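What a Survey Can't Tell You About Faith in Nultstead

Every few years somebody mails a questionnaire to the households of our county, and every few years the newspaper reports that we have become less religious, or more tolerant, or more attached to tradition. The latest round drew 2,157 replies. I have read the whole report, including the appendix, and I believe very little of it.

Start with the question about attendance. "Do you regularly take part in religious services?" My neighbor Evaristo Greco goes to Mass at Christmas, Easter and any funeral within driving distance. He checked yes. Su-chen Lo lights incense for her grandparents every morning before work and hasn't set foot in a temple since she moved here. She checked no. On paper he is devout and she is secular, and the report builds a chapter on people like them.

The authors do see there is a problem. A footnote on method says that "regularly" was left to the respondent. Fine, but then why draw a chart comparing Nultstead with Posville to a tenth of a point? Posville got the form in March, in the middle of Lent. We got ours in summer, when half the parish is at the lake.
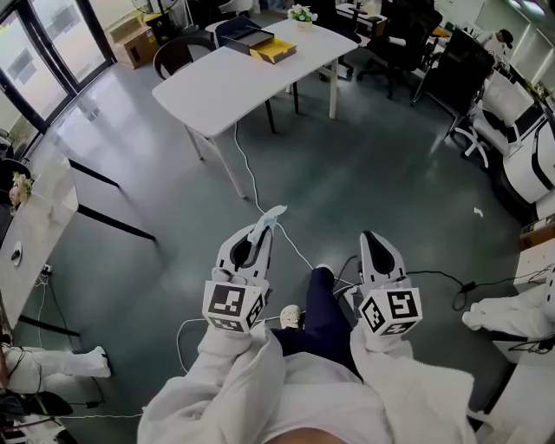
Two white grippers, each with a patterned marker cube at its base.

Then there is schooling. The report finds that people with college degrees are "more open to other cultures," and it treats this as something the degree did. Maybe. It could also be that graduates have learned which answer sounds good on a form. I taught for a long time and I know how fast students pick up what the teacher wants to hear. The survey asked whether people would welcome a neighbor of another faith. It never asked whether they'd had one over for dinner.

Nestor Bañez, who worked on the questionnaire, told me at a library talk that any number beats no number. I don't agree. A bad number gets quoted at school board meetings. Ours was used last spring to argue against a world religions elective, on the grounds that only 237 respondents had called the subject important. The question they were answering was about adult evening classes.

I'd take the money and pay two patient people to sit in kitchens and listen for a year. Their report would be harder to put in a headline, and I expect the county would go on mailing the forms anyway. Mine is still in the drawer, blank from question six on.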